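3.2 Hardware built in the shared workshop

The grippers used in this study were made at Clarkgate, a shared workshop with two printers and one decent drill press. We followed the Isari plans, which claim that a pair can be put together in an evening. Ours took most of December, and the first set of jaws cracked at the screw holes.

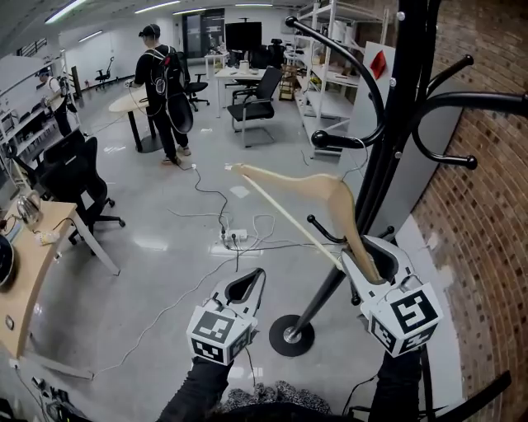
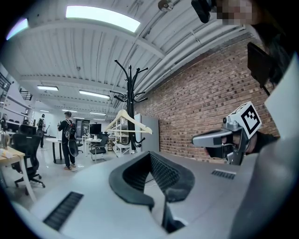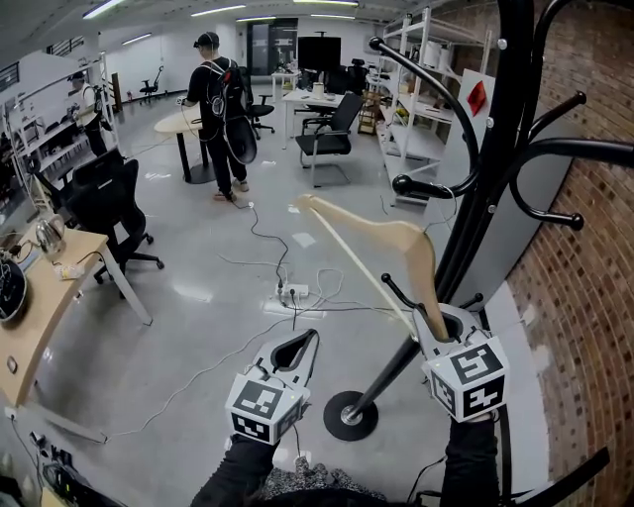 Figure 4. Hand-held grippers with marker cubes, in use in the workshop near the coat rack.

Our main doubt concerns the marker cubes. The plans treat tracking as a solved matter once the cube is glued on, and the Nuttall build log repeats this without a single test. We are less sure. A wooden hanger held in the jaws, as in the first and third views of Figure 4, has a long straight bar that reaches well beyond the gripper, so a small error in the angle of the cube becomes a larger one at the far end of the bar. The coat rack makes this worse, as its hooks are curved and leave little room for a bad guess. Of 49 trials logged at Clarkgate, 13 had to be thrown out for lost or jumping poses, and we do not believe better glue would have saved them.

The cost claim also deserves a second look. Atby lists the printed parts at under 100 dollars, but leaves out failed prints, spare screws and the hours of whoever does the sanding. We kept every receipt and reached 1469 dollars for the full setup, tools excluded. Builders working at home should plan on a figure closer to ours.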